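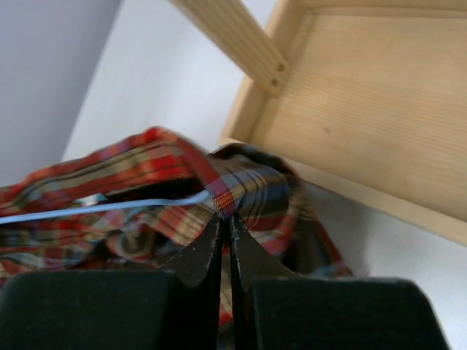 Before you get the card out, do sections 2 and 3 of this guide with a tape measure and a pencil. I bought my first arm the other way round (arm first, everything else "later") and spent most of May paying for later! So this part is the shopping part, for a bench that practises with shirts and hangers, and it's written for a small workshop with a small pot of money.

**Prices last checked: June 2022**

1. Write down the one job you want the arm to do first. Mine was "get hold of the shirt". You'll want to write "do the laundry", and I did too, but you can't price that.

2. Measure the bench, then measure how far the arm has to reach with the gripper fitted. The gripper adds length and everyone forgets it, me included. If the catalogue only gives reach to the flange, email and ask.

3. Choose the gripper before you choose the arm. Two fingers is plenty for cloth, but look hard at the tips. Wide flat pads on their own push a shirt about, and you want something narrow at the end that can get hold of a fold. I had quotes from Vumlow and Lemard and went with Vumlow, mostly for how easy the tips are to swap.

4. Check the weight limit with the gripper and wrist camera already taken off it. A shirt weighs next to nothing, so this is rarely the problem people fear, but the camera bracket and cable do count.

5. Put 500 pounds aside for bits and don't touch it. Mine went on spare fingertips, cable clips, a longer camera lead and a second emergency stop.

> **Caution:** don't buy the arm and leave the emergency stop for next month's budget. If you can't afford both, you can't afford the arm yet.

> **Note:** Ernomeo will quote for a "complete cell" and it looks lovely on paper. Ask for it line by line. My quote had a bench in it, and I already had a bench.
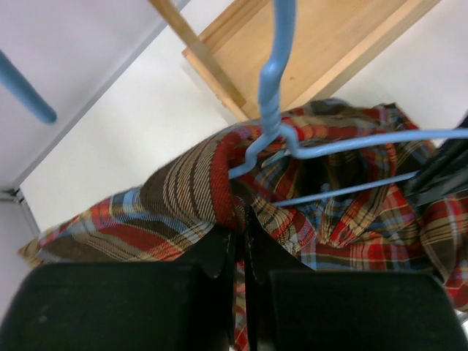 ## 4.2 Consumables and props

This is the cheap section and I still got it wrong, so please read it (it's short!).

1. Get the clothes you mean to work with, in the patterns you mean to work with. I'd planned on plain white everything. On a white surface the camera had a miserable time with that, and a red and blue tartan shirt gives you lots of lines to look at. Charity shops are your friend.

2. Buy hangers in a colour that isn't in the background. I like the light blue plastic-coated wire ones. They do bend, and a hanger that works its way into a shirt can be a proper nuisance to get out, so order more than you think. I keep 22 on the shelf.

3. Allow for wooden bits if your set-up needs them. Pale unfinished-looking wood is fine, but rub down any rough edges or they'll catch on cuffs.

4. Budget for fingertips as a regular cost. I change mine after about 6 weeks of steady use. Scuffs don't bother me, but a nick in the edge will pull threads.

5. Leave room in the diary as well as the budget. Habibur Howlader helped me fit mine and we'd set aside one morning for it. It took 2 days, and a good part of that was routing the camera lead so it didn't snag at the wrist.

> **Caution:** power the arm down before you reach in to free a shirt or a hanger. Pausing the program isn't enough, as it can start again with your hand in there.

> **Note:** Makris sell hangers by the box with the delivery included, but the box is huge. Check where you're going to put it.

Once your list has a price against every line, carry on to 4.3 and we'll do the wiring.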